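Marsh stuff, again

Quick one tonight, I have to be up at five and the laundry is still going.

So the county finally put the stop-work notice on the Cundavero lot. If you haven't followed this (lucky you), it's the piece of salt marsh at the end of Tanguy Road, behind the old boat storage, where somebody started dumping fill back in the spring. First a few truckloads by the gate. Then a track. Then by August the track went clear out to the creek and you could drive a pickup on what used to be cordgrass. I did not drive a pickup on it. Somebody did, there were ruts.

Hafiz Mandagi spotted it before I did, he walks his dog out there most mornings before work. He sent me a text that just said "they're filling it" and I thought he meant the pothole.

We filed the first complaint in May. Got a number back, no visit. Filed again, different form, becuase the first one was apparently for freshwater only. Then phone calls. The woman at the Dernport office was nice every single time and could not tell me a thing.

What the notice says, more or less: no fill permit on record, work has to stop, owner has 12 days to answer. It covers 11 acres. The part that's buried is smaller than that but the notice goes by the parcel line, so the whole thing is frozen for now. Good.

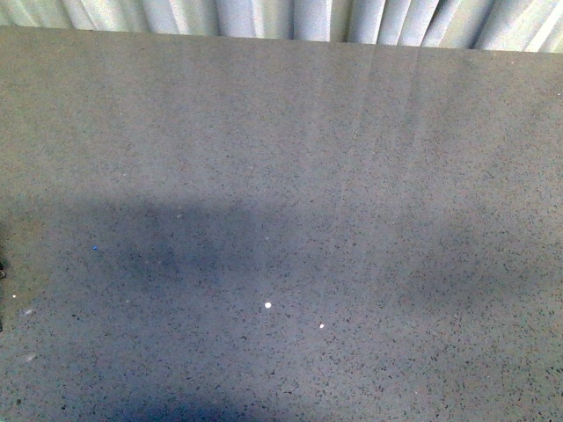 Grímur Kragh

Okay, the hearing. It was Saturday morning, which I've never heard of for a county thing, and the room was full anyway. 168 people on the sign-in sheet, I looked on my way out. The lot owner didn't come. His engineer did, with a binder, and argued that the ground was "historically upland." Out came an old survey from 1813 that shows a pasture there. A pasture! On a marsh! Yes, people cut salt hay out there and put cows on it. Doesn't make it dry. Two people tried to say that at once and the chair made them both sit down.

I had three minutes and used most of one finding my glasses. Talked about the water. Since the fill went in, the big tides don't spread out back there the way they did, and the low end of Tanguy gets it instead. My neighbor's shed had water in it twice this summer. I can't prove it's the fill, and I said so. But somebody should be made to look before the next load goes down.

Also the culvert. Please, somebody look at the culvert. It's half blocked with broken concrete and the creek behind it is sitting there green — no flow that I could see at low tide or at high.

What I want to know now is who pulls the fill out. The notice says stop, it doesn't say put it back. I asked and was told restoration is "a separate process," with a separate form, which I have printed and which is under my coffee.

Plilolari, the land trust people from up the coast, have offered to send someone to map what's left of the grass before winter. I said yes please. They need permission to cross from the road side, so if you own one of the lots along there and wouldn't mind a person in waders going through, email me. Same adress as always.

Comments are open but I'm deleting anything about the engineer's tie.

More when the 12 days are up. Dryer just buzzed.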